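How to check and replace the battery in a Sundarer 15 laptop

If your Sundarer shuts down with charge still showing, or won't run more than 40 minutes off the wall, the battery is probably worn. You can check this before ordering a new one.

Open the Finex power tool from the start menu and click Battery, then Details. Look at the full charge figure. A new pack reads close to 2000 on the tool's own scale. Below 325 it will not hold enough to start up reliably.

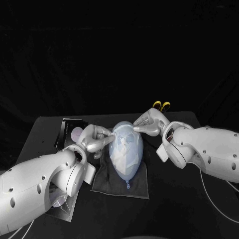 Two robot hands pressing on a pale blue balloon.

To change the pack, shut the laptop down fully — sleep is not enough — and unplug the charger. Turn it over on a soft cloth. Remove the base screws and keep the long ones separate, as they go along the hinge side. Lift the cover from the front edge with a plastic pick.

Pull the battery connector straight back by its tab. Undo the battery screws and lift the pack out. If it has swollen, don't press or bend it, and take it to a battery recycling centre.

Fit the new pack in the reverse order, then charge it to full before first use. The colour of the label varies but the Correa and Borkbridge packs both fit this model.

Updated 25th December: added the Borkbridge pack.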